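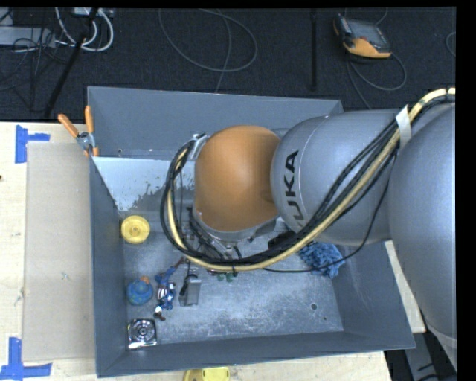 Minodville's four-day water bill promise still short on numbers

Minodville households will be asked this October to sign up for a new billing plan that the town says will make water cheaper for most people. How much cheaper, and for whom, is harder to pin down.

The plan, drawn up for the town by the consulting firm Babaei, would replace the flat quarterly charge with a metered one. Customers would be able to see their use online within four days of each reading. Town staff presented it at a public meeting that began at 7 p.m. and ran well past its planned hour, mostly on questions about the meters.

According to the summary handed out at the door, 523 homes took part in a trial on the Mollgate side of town. The summary says that "a clear majority" of them paid less than they would have under the flat charge. It does not say how many that is, or how much they saved. It also leaves out the homes that paid more, apart from one line saying that they "may benefit from advice on use."

Asked for the full results, the town's water office said they were still being checked and would be posted before the plan comes to a vote. The same office said in the spring that they would be posted by summer.

The trial homes were not picked at random, either. Residents put themselves forward, and people who volunteer for a water meter tend to be people who expect to do well out of one. A couple in a small house with no yard has every reason to join. A family of six with a vegetable patch and an old washing machine has every reason to stay away. Staff agreed at the meeting that large households were "somewhat underrepresented" but did not give a figure.

Ita Dunne, who rents out two apartments on Ginmont Road and has followed the town's water plans since the last rate increase, said she wanted to like this one.

"I'm fine with paying for what I use," she said. "But they keep telling me I'll save and then they can't tell me what the rate is. That's the only number I came for."

The rate is indeed missing. The plan gives a range for the price per thousand gallons and says that the final figure will depend on how many homes sign up. At the low end of the range, a household of average use would come out ahead of the flat charge. At the high end it would not. The summary's worked example uses the low end.

There is also the cost of the meters. The town plans to buy 2,000 of them in the first round, and 1,790 homes are eligible. Staff said the rest would be held as spares. The meters would be paid for from the water fund, with an $80 installation fee charged to each home that joins. The fee is waived for anyone who signs up before the end of the month – a deadline that falls before the rate is due to be set.

Supporters of the plan make a fair point about leaks. Under a flat charge, a running toilet costs the owner nothing and the town a good deal, and metered towns do usually find such things sooner. The water office said that leaks were found in the trial homes too. It could not say how many had been fixed, or whether the homes where they were found are counted among those that saved.

Joining is optional for now. The plan calls for a review after two years, at which point the flat charge "may be retired." Several people at the meeting asked whether that meant metering would become required for everyone. Staff said no decision had been made.

Sign-up forms will be available at the water office and the library. Homes that join can switch back to the flat charge once, within the first year, but the installation fee, where paid, will not be returned.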